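Hand-painted plate has gone chalky after a few washes, can it be saved?

Posted in Kitchen & Household by flavgate_tenant

I've got a ceramic dinner plate, bought at a market in Rillbridge for 45 dollars, which I'm told is a bargain by people who also own one. The glaze was a nice glossy colour in August. Now it has a dull, cloudy film that vanishes under the tap and comes back as it dries. It goes in the dishwasher on the long cycle, 53 minutes, with everything else. Vinegar helped a bit. Is it limescale or have I ruined it? 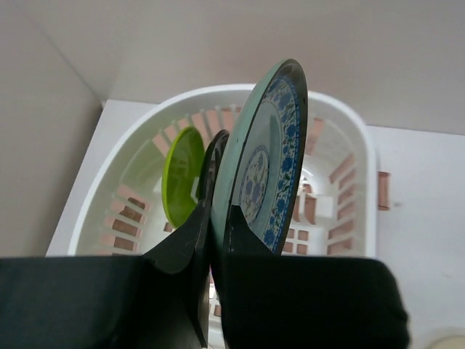
2 replies

kettle_and_grouse
Depends whether it's on the glaze or in it. Soak the plate in warm water with a good splash of white vinegar for 30 minutes, then rub one patch with a soft cloth and let it dry. If the patch looks better than its neighbours, you've got hard water scale and a cheap hobby. If it looks the same, the glaze is etched and no amount of scrubbing will bring the colour back — it'll just give you forearms.

Either way, wash it by hand from now on. Keep vinegar off any gold trim. I learned that on a Brandão serving dish, formerly gold-trimmed. If it's etched and you can feel roughness with a fingernail, I'd stop eating off it and hang it on the wall, where guests will assume you meant to.

istik_owner
same thing happened with my Istik bowls, changed detergent and it was fine. or maybe we moved house, can't remember which came first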